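Rules for letting an arm work the microwave, Cunby test kitchen. Revised in July, after the soup.

Most of what follows was learned by doing the opposite first. Refilwe Naidoo wrote the original list on the back of a delivery note, and I have tidied the spelling and taken out the remarks about me.

## Before you start

- Wipe the worktop and move everything off it that isn't part of the job. Mugs count. Your mug counts.
- Stand the microwave where its door can open all the way without meeting a wall, a tap or a colleague.
- Keep 12 cm clear behind the oven, or more if its manual asks for more.
- Mark the oven's position with tape. An oven that creeps across the counter makes liars of all your saved positions.
- Practise with pretend food. A toy-like burger on a plate does very nicely, and it can be left out over a bank holiday.
- Don't run the oven during practice. Pretend food is not for heating, and an empty oven shouldn't be run either.

Put the plate on the turntable yourself for the first few goes and let the arm deal only with the door. Two new skills at once is how we lost the blue crockery.

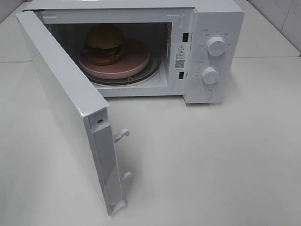
**Can the arm slam the door, as everyone in this building does?**

It should push the door slowly until the latches catch, then stop. Set a force limit and leave it there, because a door that needs a harder shove has something in the way or something bent, and more force will only hide which.

## Doors

Doors are the whole game. Anyone can move a plate.

1. Write down which side the hinge is on. Then go and look at the oven and correct what you wrote.
2. Bring the arm in slowly over the last stretch. Our limit is 60 mm a second near the oven, and people who find that dull are welcome to fetch the mop.
3. Push on the solid edge of the door, well away from the viewing window.
4. Never let the gripper poke into the latch slots. If a latch is stiff, cracked or missing, the oven is out of use until it has been repaired by someone qualified.
5. After every close, check the door by hand with the arm stopped. A door that looks shut and a door that is shut are distant cousins.
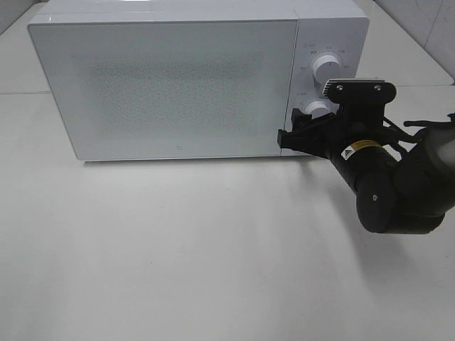 Knobs come after doors, and only when doors have become boring. We ask for 100 clean closes before anyone is allowed to teach the arm a dial. Rebelo got to 63, declared himself satisfied and was sent back to the beginning, where he remained for most of an afternoon.

For dials, turn a little, let go, and turn again. A wrist that tries to do it in one grand sweep will take the oven with it. Always go back to zero at the end, and look at the pointer before you believe it.

## People

- One person has the stop button and does nothing else. Holding a sandwich is something else.
- Hands stay out while the arm is powered. If you need to straighten a plate, stop the arm, say "stopped" out loud, then reach.
- Cables get looked at before each session. You want enough slack for the full reach and no loops hanging where a door can collect them.
- Don't peel off warning labels, on the oven or on the arm. If one has gone tatty, order a new one.
- Long sleeves up, lanyards off.

## Cleaning up

Damp cloth for the worktop, dry cloth for the gripper. Spray goes on the cloth and never at the arm. Greasy fingers slip on a glossy door, so give the gripping faces a wipe before lunch as well as after.

Unplug the oven at the wall and park the arm in its rest position. Note any odd noises in the Dallo book, with the time. "Made the noise again" is not a note, whoever keeps writing it.

The spare turntable is in the cupboard marked Grulladton, behind the good tea towels. Put the towels back.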